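Search this site Enter keywords Go

A small business made of dough

November
By the Rirnport Neighborhood Pages

The owner of Bonell answers the door with flour on both sleeves. She makes modeling dough for kindergartens and families, and she does it at home, in a kitchen with one big pot and a window to the courtyard. She started after 4 years of work in a day care center, where the dough they bought became hard in one week.

"I thought, my grandmother could make a better one," she says. "So I called my grandmother."

The recipe is flour, salt, oil, water and a little cream of tartar. She cooks it slowly and does not stop stirring. The first time she made too much and gave it to all the neighbors on her floor. One of them had a sister at the Moussa kindergarten, and the kindergarten asked for 50 pieces.

"I did not sleep that week," she remembers. "I had no scale for such quantity. I was weighing in portions, with my letter scale, the one for the post office."

Last year she sold 2000 pieces, and this year she expects to reach 4000. She still does not want a workshop. The rent in Rirnport is high, she says, and at home she can cook in the evening when it is quiet. The packing is done on Tuesday, always with the radio on.

I ask her about color. Yellow is the most wanted, and it is also the most difficult, as any small thing that falls in is seen immediately. Blue forgives more. She tried to color with turmeric, but the children complained about the smell, and now she uses food color that she orders through Trustis.

She has strong opinions about how to play with it. A table is not necessary. "Give them the floor and a bowl," she says. "The bowl is the place where the dough lives. When they finish, it goes back in the bowl, and the parent is not angry."

She prefers a bowl with handles - a small child can carry it alone - and a wide one, so that two hands can press inside it.

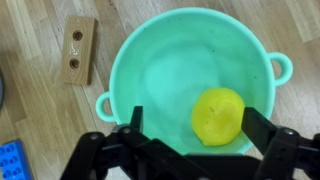
Yellow dough in a mint-green bowl with two handles, on the wooden floor.

And the carpet? She laughs at this question. "Let it dry, then brush. Never water! With water you make glue."

For the spring she is thinking about a dough without wheat, which some parents have requested. The first tests with rice flour were too sandy. She shows me one of them in a jar and closes the lid again quickly.

"Not yet," she says. "Maybe you come back after the winter."

Contact | Copyright Rirnport Neighborhood Pages | Back to top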